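Pimska: stamping with a two-arm cell
Project report, Falholm technical college, automation module
Submitted November 3, 2020

5. What went wrong

The task we were given sounds easy. The right arm picks up a small wooden block, inks it, presses it on a sheet of grid paper and puts it back. The left arm stays over the work and does nothing in this version. According to the Vusska handbook, a simple pick and place routine should repeat without trouble for 3000 cycles. We have doubts about how that figure was arrived at. Our own sheets were spoiled long before anything wore out.

The fault is smearing. The block meets the paper and then goes on moving sideways while it is still pressed down, so the ink is dragged over the squares. On a bad run you cannot say where the stamp was meant to go, and measuring the error against the grid (our whole reason for using grid paper) becomes guesswork.

Our first explanation was too much ink. We no longer believe it. Using less ink gave us a paler smear of much the same length. The second explanation came from the Entili software, which logged every one of these runs as "completed". All that means is that the arm reached its last position. The program has no idea what the paper looks like, and for 3 weeks we trusted it more than we should have.
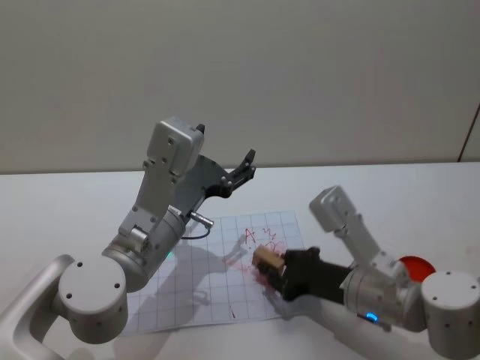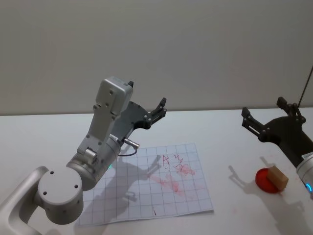
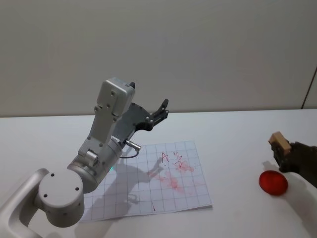 Fig. 4. The Pimska cell with the sheet marked A. Red smearing is visible on the grid in all three views; in the first, the block is against the paper.

We now think there are two causes. The first is the grip. The block is small, and the fingers were closed with the default force, which may let it turn a little on contact. The second is the lift. In our program the upward move and the move to the side are blended into one curve to save time, so the sideways part begins too early. Taking the blending out made the marks cleaner but did not cure them, which is why we do not accept the lift as the full answer, although an earlier draft of this report said so.

There is also a safety point. When the block slipped in June, one of us reached in to straighten it while the program was paused. Paused is not stopped – the arm will carry on as soon as the button is pressed again. The risk sheet said "low". We would not sign that again, and the rule is now a full stop before any hand goes over the table.

5.1 Still open

Of the 36 runs we kept, we have only compared the ones with blending on and off. Grip force was never changed on its own. Until it has been, the claim in our project plan that the cell is "ready for unattended use" should be struck out.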